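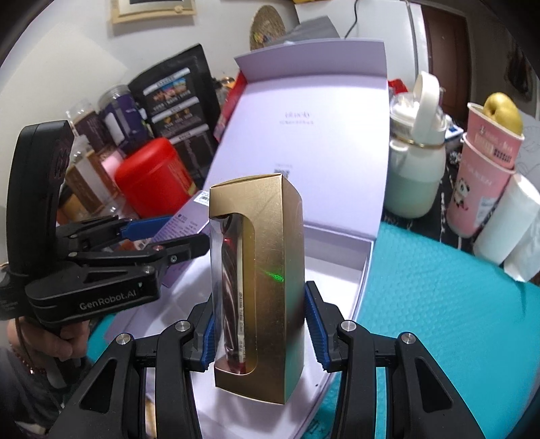 Gold box on the white tray, blue pads either side.

Ribbed pads or smooth for small glossy cartons?
Posted by velham_bench, May 20, 2026

I'm comparing two hand-held grippers before we settle on one for Velham. The ribbed blue pads manage a tall card box nicely, but with anything small and shiny I squeeze like a man opening a jam jar. Smooth silicone was worse on my first go. Is it the pads or is it me? Parts come from Grodholm, who answer emails in July, whichever July suits them.

Ifeoma Akpan
Bit of both, I'd say. Ribs like a straight edge, so take the box by its narrow sides and keep the pads parallel before you close. Do seven lifts per pad with the same box, and write down the slips as you go, as memory is very kind to whichever gripper cost more.

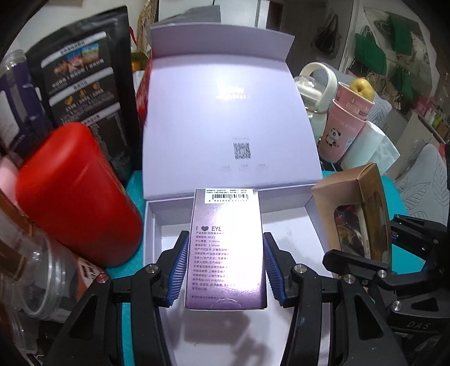 Then go round again with the box turned end for end. A sticker at one end can change the grip more than a new set of pads will. I tried four pad types on our Renatum and the two cheapest came out level, which made for an awkward chat about the budget. Check your finger screws as well. Mine had worked loose and I'd blamed the rubber for about two weeks.

imai_owner
just buy an Imai, never had a problem. only use it on tins though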